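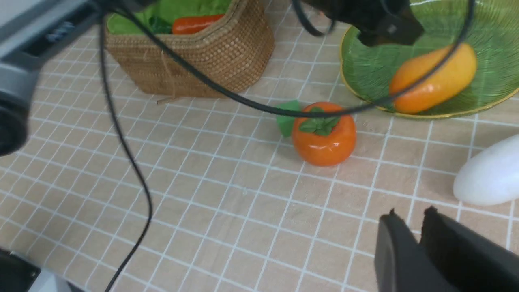

Handside Open Day Recordings

README, second revision

Recordings from the May open day at Flondetti, where visitors watched two arms put artificial groceries away and then had a go themselves. The set holds 3,010 episodes. Most of the good ones were driven by our own staff before lunch. The rest were driven by the public, and it shows.

Contents
episodes/ one folder per episode, wrist video and joint positions
tasks.csv the instruction given for each episode
visitors.csv episode numbers driven by guests, no names kept
holdout/ 200 episodes set aside for testing; please leave them out of training

The table
Checked cloth, a wicker basket lined with green paper, a ribbed green plate, and artificial produce including a persimmon, a carrot and a mango. Typical instructions are "put the persimmon in the basket" and "move the mango to the plate." Children proposed better ones, which we were unable to support.

Known problems
Cables cross the wrist view in many episodes. We call this occlusion in meetings.
Glossy fruit throws highlights that shift as the arm moves.
Afternoon episodes include long pauses while the driver explains the robot to a relative.
"Success" was marked by whoever was nearest the keyboard. Otirari rechecked the holdout and was less generous.

Loading
Use the Domínguez loader, version 2 or later. Earlier versions swap the left and right arms without saying so.

Corrections go in the issue tracker. Requests for the fruit go to the front desk.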